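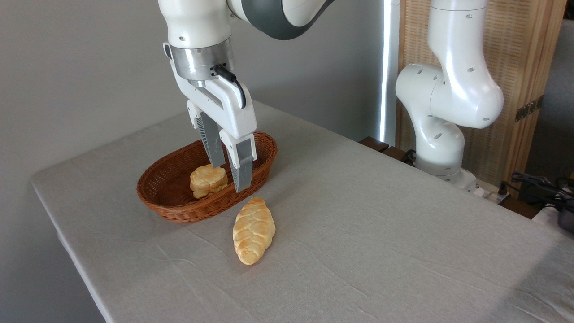

When should you wash a tablecloth that has a wax stain? Only after the wax is removed, because the hot water makes it melt and go deeper into the cloth.

We received this question many times since the candle evening in Malbridge, so I write the method that my aunt taught me. Put the cloth in the freezer for one hour, then break the wax with the back of a spoon. Most of it will come off in small pieces. For the rest, lay brown paper on both sides and press with a warm iron, without steam. Change the paper when it becomes greasy – old paper gives the wax back to the cloth.

Colored candles are more difficult. The wax goes away but the dye stays, and then I use a little rubbing alcohol on a white cotton rag. Please try it first on a corner. I did not do this in December last year and I have now a pale circle on my good blue cloth.

After this you can wash as usual. Linen and cotton accept warm water well, but for a cloth with embroidery I prefer cold water and washing by hand. Dry it flat if you have the space.

The linen table at the Zerham market is open again, and they also repair hems. Next month I will write on red wine and on tea, which is the harder one in my opinion.

Kwan-ho Tai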